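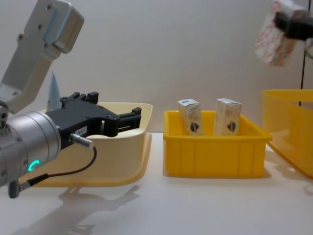 Skivetti 卓上仕分けビン(黄)
品番 SK-146

物を入れる箱です。それ以上の機能を期待された方には、先にお詫びしておきます。

長方形のプラスチック製で、縁は太く巻いてあり、前面には縦のリブが入っています。リブがあるとたわみにくく、持ったときに指も滑りません。ふたはありません。ふた付きも一度つくりましたが、ふたの置き場所に困るというお便りをいただき、やめました。

色は黄のみ
価格 900円(税込)
お届け 14日以内
耐熱 60℃まで(食洗機はご遠慮ください)

色については毎年、社内で議論になります。企画のレンピ・ペルコネンは灰色を推し続けており、毎年負けています。灰色のビンは灰色の棚でよく行方不明になるので、当面は黄色のままです。
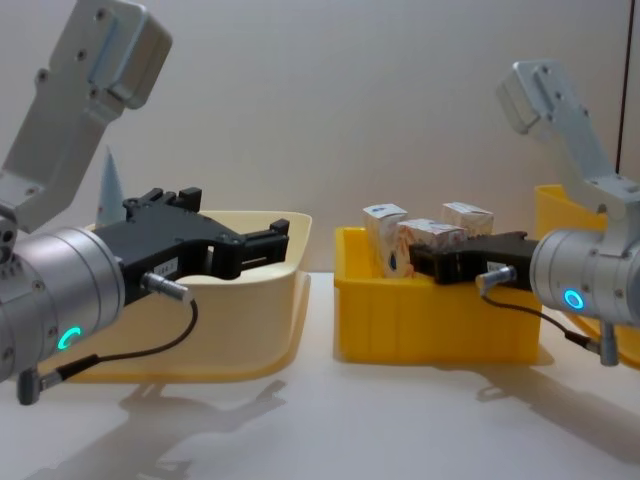
小箱の仕分けは、このビンがいちばん得意とするところです。薬箱くらいの紙箱を寝かせて積むと、下の箱を取るたびに上が崩れ、午後にはただの山になります。立てて入れてください。白い小箱が三つ入ったくらいの混み具合なら、どれも上からつまめます。欲張って詰めると、今度は一つも抜けなくなります。

浅くて口の広いものをお探しなら、クリーム色の丸みのあるトレー型「Dufour」を別ページでご用意しています。縁が外に開いているので、背の高いものや形の揃わないものはそちらへどうぞ。四角い箱は黄色、その他はクリーム、と決めておくと家族にも説明しやすいはずです。守ってもらえるかどうかは保証の対象外です。

お手入れ
中性洗剤を薄めて拭き、水拭きで仕上げます。リブの溝には古い歯ブラシが向いています。値札のシールは、はがしてからお使いください。はがさずに三年使っている社員もおりますが、性能に差は出ていません。

よくあるお問い合わせ
重ねられますか。空のときは重なります。中身が入ったまま重ねると、中身が負けます。
名入れはできますか。できません。油性ペンをお使いください。

在庫のお問い合わせは Jesumport 営業所、ウォンまで。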